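Belay two-arm kit: bench safety check, with comments
Checked by Shewit Tefera. Second reader: Lihua Yao.
Task on the bench: steamed buns, steamer basket to plate.

1. Stop button within reach of the operator
OK. It has a great solid click and both arms halt on it. I pressed it far more often than the sheet asks for!

2. Arm speed limit set to 400 mm/s or lower
OK. Ours was already at 400. Lihua would like it slower over the steamer and I agree, so we've saved that as a separate profile.

3. Reach zones marked, 700 mm clear on the operator side
OK after we moved a stool.

4. Grip force at 50 percent or lower for soft food
OK, and this is the part I love. The two-finger gripper will pinch a bun by its side and carry it over to the plate, and the Ison force setting is one slider that anyone can learn in a minute.

5. Glass lid off the steamer and lying flat before the arms are enabled
OK. Lid goes to the left of the pot, plate to the right. Please keep the multi-fingered hand open whenever it is over the glass.
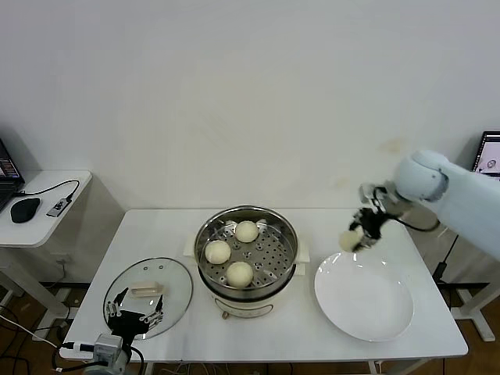
6. Cables clear of moving joints
Needs work. The white cable at the wrist of the hand should get a second clip. Drakell sells a sleeve that fits, and I've put two on the order.

7. Steamer switched off at the knob before anyone reaches in
OK. Add it to the start card too, in big letters.

8. Food contact parts wiped down and logged
Open. The Plostel wipes are on the approved list, but the log sheet has no column for the fingertips. Lihua is adding one.

Result: pass, with items 6 and 8 to close by January. Lovely kit to work with, and I'd happily check the next one.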